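The Bench by the Window
Floor News, May

If you have walked past the old returns desk at Truvavmont lately, you will have noticed that it has grown arms. Two of them. They belong to the Kondetti project, which most of the packing floor has taken to calling "the twins" despite a polite email asking us to stop.

The idea, for anyone who skipped the meeting (you know who you are, and so does the sign-in sheet), is that the arms will take over part of the sampler line. Those are the gift boxes we pack for Gosselin, the ones with the little play-food pieces tucked into paper cups. We do 2,000 of them in a slow week. Each box means picking up small, light, oddly shaped things and setting them down the right way up, over and over, until your thumbs file a complaint. Last year the sampler line accounted for more wrist braces than the rest of the building put together.

Dwight Poirier has packed samplers longer than anyone here, and he was asked to teach the arms how it's done. He moved over to the bench in the spring on the understanding that it would take a couple of weeks. He is still there. "I trained eleven temps in the time it's taken to explain a donut to this thing," he told me, without looking up. He did concede that it has never once asked him where the good coffee is.

A typical morning at the bench goes like so. Dwight lays out a few pieces, runs the arms through a pick, writes down what happened, and puts everything back where it was. Then he does it again. His target is 50 tries before lunch. On his best morning he managed 57, and he mentioned this to me on two separate occasions.

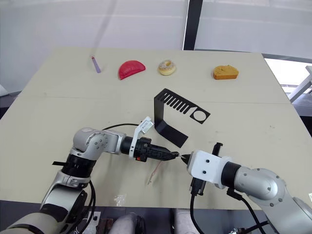
What changes for the rest of us

The short version is the rotation. Once the arms are signed off, nobody will do more than 2 hours of sampler work in a shift. The picking goes to the bench, and people handle the box check, the ribbon and anything the arms decline to deal with. Going by Dwight's notebook, that list is currently long.

There's a new job to go with it, bench lead, which comes with a small bump in pay and a large binder. It's open to anyone on the packing floor. You don't need to know how to program. You do need to be able to write down the same thing forty times without starting to invent variety. Drurance, who are putting in the arms, will run the training on site, and it counts as paid time. I asked twice and got it in writing.

The question that came up most at the meeting was whether this means fewer of us. Management's answer is that no packing jobs go this year and that the hours saved move to the holiday line, where we are always short. "This year" is doing a fair amount of work in that sentence, and several people pointed it out. We have asked for the commitment to cover next year too. I'll print the reply when there is one.

A few requests from the bench

Please don't tidy it. The pieces are where Dwight put them, and a helpful soul squaring them up on the way to the break room cost him most of a morning.

Please don't lean across it to check the weather. There are other windows.

If you want to see the arms run, come by at 2:30, when Dwight does his last set of the day. He says he doesn't mind an audience as long as it stays behind the yellow tape and keeps its advice to itself. Names for the bench lead sheet go on the clipboard outside the supply room. There were three on it when I went to press, and one of them was Dwight's, in capitals.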